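4. Folding and storing the throw

Before you start: throw must be fully cool. Unplug at the wall first, then at the Pluvari connector. Do not pull on the cord.

1. Lay the throw flat on a table or a made bed, label side down.
2. Smooth out any creases over the heating wires. Use flat hands, no iron.
3. Fold in half lengthwise, then in half again. Loose folds only.
4. Coil the cord seperately. Never wrap it round the throw.
5. Put the controller in the Altmont pouch, cord on top.

CAUTION: No sharp creases. No pins. Nothing heavy stacked on top, that includes suitcases and other bedding.

NOTE: Same folds work for the unheated cover (part 293).
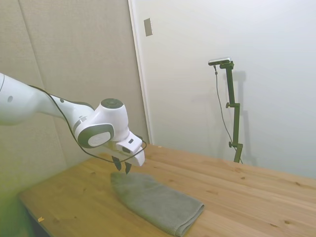 Altmont Home Textiles – Throw Guide – Issue 2 – Page 6

5. Washing

Check the connector is off before anything goes near water. Controller and cord stay dry, always.

1. Shake out outdoors.
2. Place in the Odomton wash bag (part 477), zipper closed.
3. Cool gentle cycle, mild liquid soap. No bleach, no softener, no dry cleaning.
4. Short spin. Don't wring.
5. Hang over two lines to dry, out of direct sun. No clothespins on the wires.

WARNING: Do not switch the throw on to dry it. Do not reconnect until the throw and the connector socket are completely dry. If in doubt leave it another day.

6. First use after storage

Most people get the throw out in November. Check it over first.

- Cord: cracks, kinks, bare spots?
- Connector: bent pins, dark marks?
- Throw: wires bunched up or poking thru?

Any of these, stop using it. Do not try to repair. Contact Bhuiyan Service with the part number from the sewn-in label.

All fine? Plug in, set to low, leave flat for 6 minutes. Should warm evenly. If the light on the controller blinks see section 7, Faults.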